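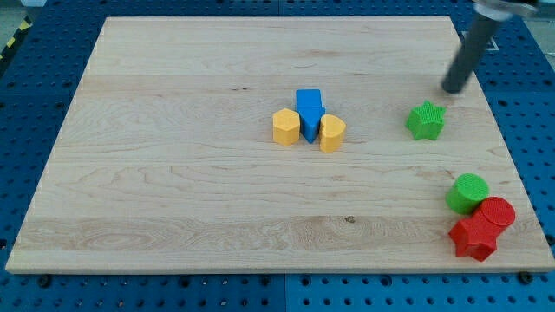 OPINION | Standards and Practice

Write Down Where the Star Goes

The guidance on robot pushing tests that landed in my inbox in January is 42 pages long. It has a fine chapter on fencing and a glossary that defines "surface." It gives one sentence to how the objects should be arranged before a run begins, and the sentence says they should be arranged "suitably."

I have spent a good part of my working life on the wrong end of words like that. Villent says its arm sorts shapes correctly in 186 trials out of 200. Drudar says its own arm manages a clean 100 out of 100, and has put the number on a mug. Both may be telling the truth. I have read both reports twice and still couldn't tell you whether the two arms were asked to do the same job, or whether one of them was handed a row of blocks already standing where the row was supposed to be.

The safety people solved this for themselves long ago. Ask how far a person must stand from a moving arm and you'll get a distance, a method for measuring it and a form to sign. Ask how far apart the blocks were and you'll get a shrug, or a video with music.

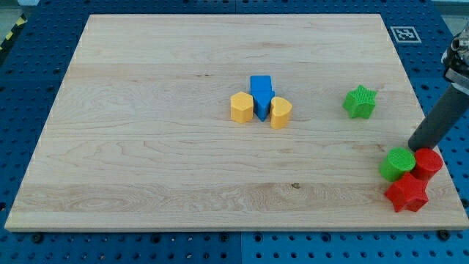 My modest proposal is that a test report should carry its starting layout the way a recipe carries its oven temperature. I don't mean a paragraph of prose. I mean a plan view with positions, spacing and which pieces are touching, filed before the first run and not after the best one. It matters more than it sounds. A green star standing by itself with bare wood all around can be approached from any side you like. A red star sitting up against two cylinders, close to the edge of the board, is a different afternoon's work, and a score that averages the two tells me very little about either.

The usual objection, which Jurčo makes at length in its published comments, is that fixed layouts invite teams to train for the layout. Fair enough. So publish a set of them, draw one by lot on the morning of the test, and print which one was drawn. Bingo halls have managed this for generations without a working group.

The other objection is cost. Urero estimates that recording layouts would slow its testing down. I believe it. Writing things down has always been slower than not writing them down, and we make first-year students do it anyway.

The draft is open for comment until spring. I have sent in mine, which asks for the deletion of one adverb and the addition of one drawing. I've had an automatic reply thanking me for my interest in surfaces.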